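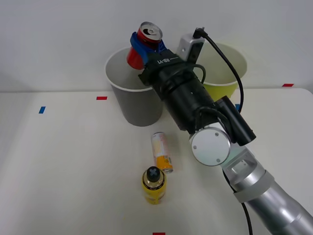 **Demonstration recording at the Umthorpe laboratory**

The Allwood program has completed the first stage of its work on teaching sorting tasks to a robot by remote control. Recording was carried out at the Umthorpe laboratory by a team of four operators under the direction of Junhao Wei, and the resulting demonstrations have been passed to the Nava group for training.

The task chosen for this stage is a simple one for a person. Drink cans and bottles are set out on a white table, and two large paper cups, one gray and one yellow-green, stand near the back. The operator guides the arm to a container, closes the gripper, lifts, and releases the item over the cup assigned to it. Cans are assigned to the gray cup and bottles to the yellow-green cup. The operator works from a separate station using the Lunov hand controllers, and the motion of the arm is recorded together with the views from the cameras.

Each operator contributed 25 or more demonstrations, and the set delivered to Nava contains 100 in all. A further 27 recordings were set aside during review. Most of these were withdrawn on account of long pauses, during which the operator held the arm still while deciding on an approach. Recordings in which an item was dropped and then picked up again were kept and marked separately, at the request of the Nava group.
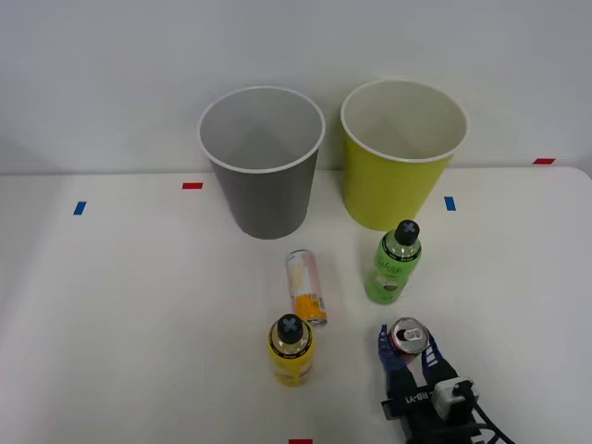

*Two cans and two bottles in use at the sorting table, with one can held upright in the gripper.*

Containers lying on their sides required the most practice. An upright can may be approached from several directions, while a can on its side must be gripped with regard to the way it points, and new operators tended to turn the wrist late. Mr. Wei has accordingly revised the operator guide, which now asks that the wrist be turned before the gripper is lowered. The guide also asks operators to vary the order in which items are collected, so that the trained system does not come to depend on a fixed sequence.

Colored tape on the tabletop is to remain in place between sessions. Staff who use the table for other work are asked to leave the strips undisturbed and to report any that have lifted.

The second stage will begin once the Nava group has returned its first results. It will use the same table and cups with a wider range of containers, and the number of operators will remain at four. Members of staff who wish to be trained on the hand controllers should apply to Mr. Wei through the Umthorpe office. Previous experience with remote operation is not required, and practice time will be provided before any recording is made. A full report on both stages is planned for July.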